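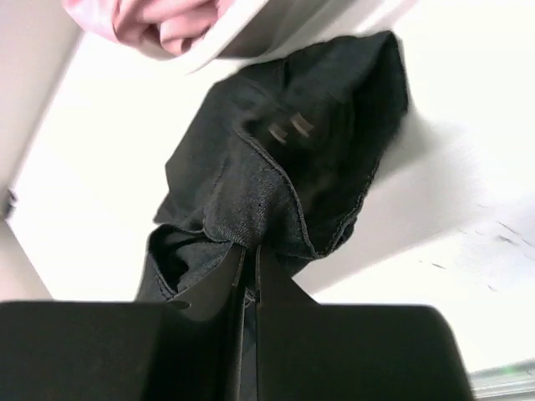
Mantenimiento de la pinza

La pinza de la célula Gonomo, instalada en el taller de Vullthorpe, trabaja con dos dedos negros y mates que sujetan prendas gruesas, como la tela vaquera, pellizcándolas por un pliegue. Agradece los cuidados sencillos: conviene limpiar los dedos con un paño seco cada 900 ciclos y, con algo de paciencia, revisar su alineación cada 2000. Si la tela resbala, se reaprietan los 3 tornillos de la base y se repite el cierre, siempre despacio y con el brazo detenido.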